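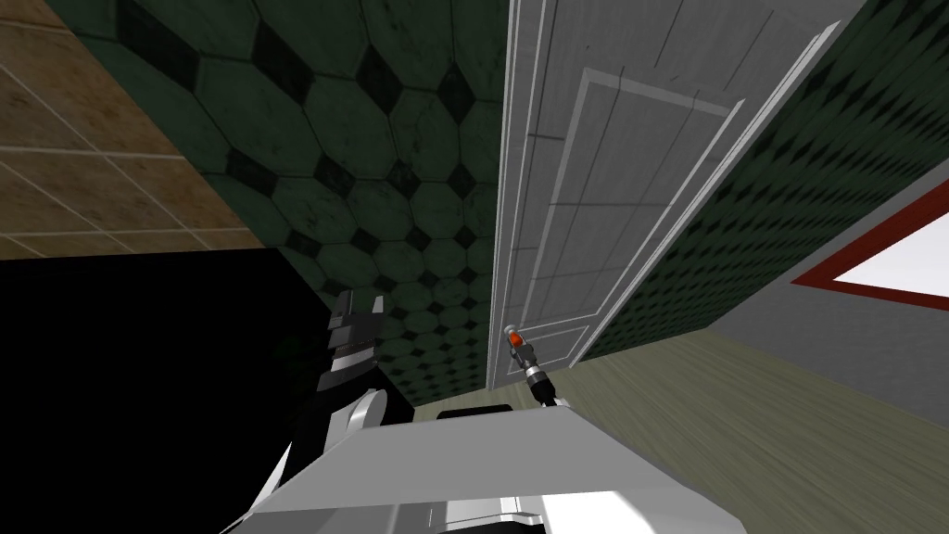 *Octagonal wall tile in dark green.*

**Monville adopts bond testing rule for tiled hallways**

2025-11-13 - The Monville building department has adopted a rule requiring owners of older multifamily buildings to test the bond of ceramic wall tile in shared hallways, stairwells and lobbies. The rule takes effect in March. It applies to tile installed more than 30 years ago and set at a height above four feet, measured from the finished floor to the top of the highest course.

The department lists 477 buildings that fall within the scope. Owners will receive a notice by mail with a building number, a blank survey sheet and a filing deadline. Deadlines are staggered by district, with the Wadari district first and the Arkier district last.

The rule follows a two-year survey in which inspectors sounded tile in a sample of hallways across the city. Sounding means tapping each tile with a light hammer or a steel ball on a rod and listening for a hollow tone. A hollow tone points to a void between the tile and the setting bed, or between the bed and the wall. Of the 2,773 wall sections sounded, 979 had at least one hollow tile. Most of those sections had only isolated voids and would need no work under the adopted limits.

Mayuree Pongsiri, the engineer who wrote the technical part of the rule, said the department had looked first at a simpler standard based on age alone.

"Age tells you very little," she said. "We have walls from the 1930s on thick mortar beds that sound solid from end to end. The weak group is later, where tile went over painted plaster with a thin layer of organic adhesive."

The rule sets three grades. A wall section is Grade A if hollow tiles make up less than five percent of its area and no two of them touch. It is Grade B if the hollow area is between five and 20 percent, or if hollow tiles touch in groups of up to four. Anything beyond that is Grade C. Grade A sections need no action until the next survey, in ten years. Grade B sections must be sounded again after three years. Grade C sections must be pull-tested within 90 days and repaired where the test fails.

A pull test uses a metal disk glued to the tile face. The tile is cut free from its neighbors along the joints and drawn off the wall with a hand-operated gauge that records the load at failure. The minimum result is 50 pounds per square inch for a single test, with six tests required per section. The person running the test must also record where the failure took place: in the adhesive, in the bed, in the tile body or at the wall surface.

Larger tile formats and shapes with more than four sides drew several comments during the review period. Octagonal and hexagonal tile leaves a longer run of joint for each square foot than square tile of similar size, and the cut around a test disk is harder to make without chipping adjacent pieces. The final text allows testers to cut a square through the face of a large tile instead of following its outline.

Emmanuel Mosoti, who manages nine buildings in the Wadari district, said the cost of sounding was modest and the cost of matching tile was the larger concern.

"The glaze colors in these hallways went out of production decades ago," he said. "If you lose six tiles to testing in one section, you need six tiles that look right next to the rest. We keep a few boxes in the basement. Most owners don't have any."

The department answered that concern in part. Test locations may be placed behind fixed items such as mailboxes or radiators, or in the lowest course, provided that at least two of the tests are within the hollow area. Replacement tile does not have to match in color. In buildings on the landmark list it does have to match in size and joint width, and a sample must be approved before work starts.

Floor tile is outside the rule. An early draft included it, along with stair treads and landings, and the department removed it after the first round of comments. Loose floor tile is still covered by the general maintenance code as a trip hazard.
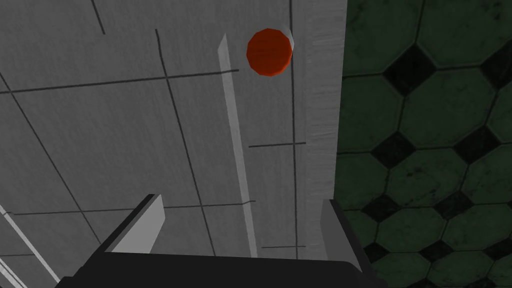
Does an owner have to hire an engineer to sound the walls?

Sounding may be done by any contractor who has completed the department's one-day course, but pull tests on Grade C sections must be signed by a licensed engineer.

The course will be given at the department's annex on Kashindye Street, with a written section and a practice wall that has voids at known positions. Candidates must locate at least nine out of ten voids. Tatu Nyaga, who is in charge of contractor registration, said the first sessions were set for January and that registration would open two weeks earlier. The certificate is valid for five years.

Survey sheets must show each wall section to scale, with hollow tiles shaded and the grade marked. Sections are limited to 100 square feet. Photographs may be attached but will not be accepted in place of the drawing. Sheets go to the records office on paper or as a scanned file, and a copy must be kept in the building.

Owners who miss a deadline will get a second notice and 60 days to file. After that the fine is $250 per month for each building. An owner who has already had a wall surveyed may submit the older report if it is less than four years old and gives the hollow area for each section.

Dennis Lukumay, a tile contractor with a shop in the Arkier district, asked at the final hearing whether hollow tiles could be injected with adhesive in place. The rule permits injection for Grade B sections only. An injected section must be sounded again after 28 days, and the product data sheet has to be filed with the results.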